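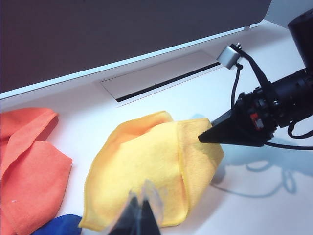

I get asked about my cleaning cloths more than I ever get asked about my work, so these are the answers I keep typing out — all in one spot now. If yours isn't covered, leave a note on the supply shelf and I'll add it.

## Why so many colors?

So I don't wipe a keyboard with the cloth that just did the coffee corner! Mine go like this:

- **Yellow:** desks and anything small that sits on them
- **Orange:** screens and glass, used dry
- **Blue:** spills, shelves, the kitchenette

Aarne Tuominen uses a totally different system on his side of the office and it works fine for him. Pick one and stick with it.

## Can I throw a cloth over stuff on my desk to keep the dust off?

Sure, I do it all the time. A microfiber towel is light enough to drape over a puzzle cube or a little gadget and it'll stay put.
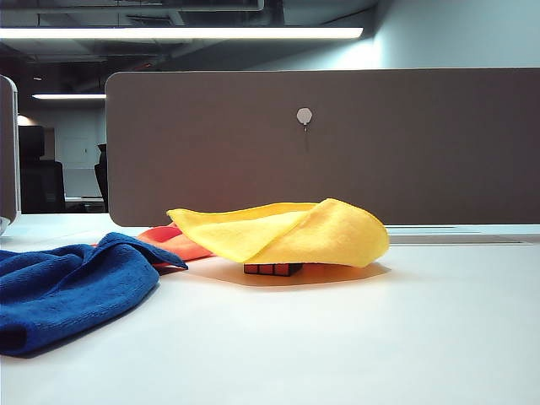
Just shake it out first (over the trash can, please), or you're putting the dust right back where it came from. And don't cover anything that gets warm, like a charger or a power brick.

## How do you wash them?

Warm water, a small squirt of plain liquid detergent, and nothing else in the load that sheds. I did one load with a bath mat in it and was picking gray fluff off my favorite yellow one for an entire evening. Other than that:

1. No fabric softener, ever. It coats the fibers and then they just push water around.
2. Wash the blues by themselves the first 2 times. The ones I bought from Savolainen bled a little. 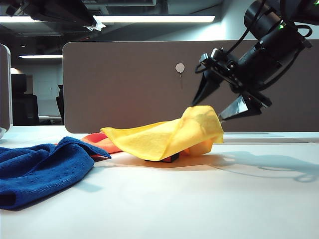 3. Dry on low, or hang them up. High heat makes them stiff.
4. Skip the dryer sheets too.

## Do I have to fold them?

Lindsay Treloar folds hers in thirds and they look gorgeous. Mine spend most of the day in a heap, and I've never noticed that a bunched-up towel cleans any worse. They do need to be spread out if they're damp, though — a wet one left in a ball gets sour by the next morning.

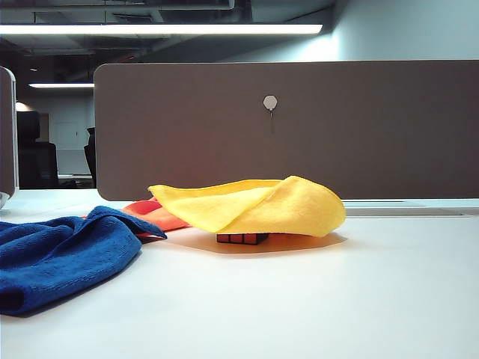
*Blue in front, orange behind it, yellow over the cube.*

## When do you toss one?

When it stops grabbing dust, or the hem starts coming undone. My oldest is nearly 4 years old and has been demoted to bike duty.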